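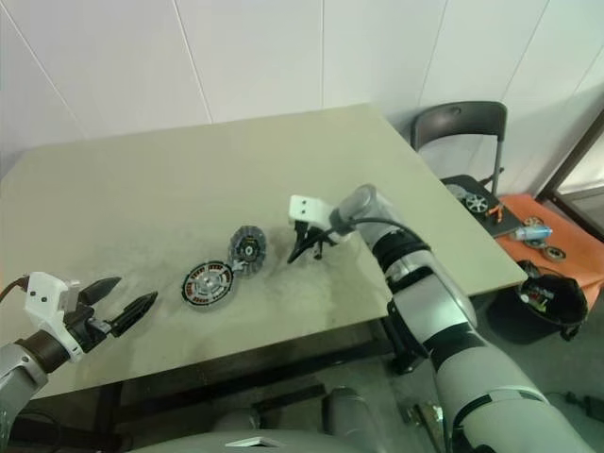
Howard Entwistle wants to know why I don't buy a finished gimbal motor and skip the winding. Fair question. Going through it in order, with the mistakes left in.

1/ A finished motor of that size would do the job. I want to know what is inside it, and I want to change the winding when the torque constant comes out wrong. It came out wrong on the first one.

2/ Project name is Brondberg. It is a turntable joint for the base of a camera slider, direct drive, no gearbox. Outer rotor, flat, large bore so the cables can go through the middle.

3/ Two arms on the bench for this build. Left and right run separate programs, and they only share a stop signal. I tried coordinated motion for a while and spent more time on timing than on motors.

4/ The job I'm trying to automate is mating rotor to stator. By hand it's a fight. The magnets grab early, the rotor lands crooked, and you scrape enamel off the copper. I have scrapped 5 stators that way.

5/ Plan: one arm holds the stator by the hub, the other brings the rotor in along the axis, slowly, and backs off if side load goes over the limit. The limit is a number I picked by watching motor current. There is no force sensor at the wrist.

6/ Current is a poor stand-in for force at low speed. Gearbox friction swamps it. I log it anyway and subtract a baseline run with nothing in the jaws. The result is noisy but it does show the moment the magnets take over.

7/ Log so far: 174 attempts, all at the same approach speed, rotor pose reset by hand each time. I'm not posting a success rate until I've fixed the thing in the next post.

8/ The thing: the jaws don't close on center. One finger leads the other by a hair, so every grasp pushes the part sideways before it lifts. On a flat disc that shows up as tilt. Shimming the bracket helped. It did not cure it.

9/ Milan Van Leeuwen suggested softer fingertips. Tried them. The grip improved and the repeatability got worse, as the pads creep under load. Back to hard fingers for now.

10/ Next try is a printed cone that drops into the bore and guides the last part of the travel. It puts the alignment problem in a piece of plastic I can reprint overnight. The first version is too shallow and the rotor jumps off it.

11/ For those asking about the winding: done on a hand crank with a counter. The automated winder is a different project (Wustine) and it is in a drawer. It will stay there until December at least.

12/ Software is dull on purpose. One script, 1,787 lines, most of them recovery from bad grasps. The part that does the mating would fit on a page. I'll post it when I've taken out the hard-coded offsets.

13/ Someone asked whether the table matters. Yes. The first one flexed when both arms extended, and the calibration drifted with it. If your numbers change with arm pose, check what the arms are standing on before you touch the code.

14/ Also asked: can it assemble the whole motor? No. Bearings go in with a press, and I do the wire terminations with a soldering iron. Mating is the only step where a steady slow approach beats my hands by enough to bother.

15/ Cone version two has a taller shoulder and a split so it can be pulled out through the bore afterward. It's printing tonight. I'll rerun the same approach speed so the logs can be compared, and add them to this thread.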